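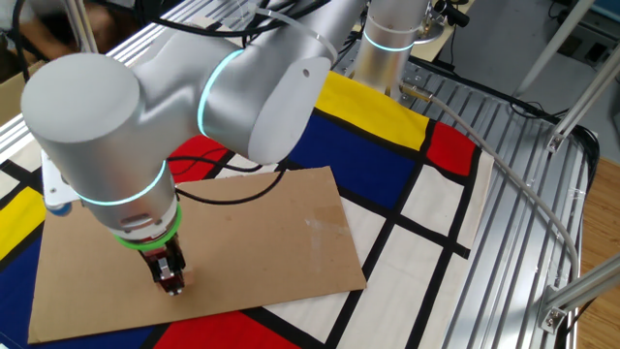

Brown cardboard sheet on a patterned cloth.

Jin Memorial Card Set — for families and small organisations

When a well-known person dies, many people wish to write something, and often they do not have proper paper at home. The Jin set was made for this moment. It is used by families, by law offices and courts, by libraries which open a condolence book for a judge, a teacher or a public figure of the town.

The set is sold in two sizes. The small box has 200 cards, and the large box has 1,000 cards. Envelopes are included in both. The paper is 290 g/m², cream colour, without print on the inside. It takes fountain pen well, but please let the ink dry before you close the card.

Front of the card
You can choose a plain front, a thin grey border, or the name with the years of birth and death. For a name, we need the exact spelling in writing. We do not take names by telephone any more, after some mistakes in February.

Portraits
We can print a portrait in black and white if you have the right to use the photograph. Newspaper photographs usually belong to the newspaper, so please ask them first. A portrait adds two working days.

Delivery
Plain cards leave our Zidcombe workshop on the next working day. Printed cards need four working days. For Sarnport and Honudton there is also collection from the shop, and you will receive a message when the box is ready.

Returns
Plain cards can come back within 30 days if the box is closed. Cards with a name cannot be returned — but if the mistake is ours, we print them again without cost.

Prices were last changed on April 1, 2025. For larger orders or a matching condolence book, please write to Fengying Lu at the Zidcombe workshop and say the date of the service.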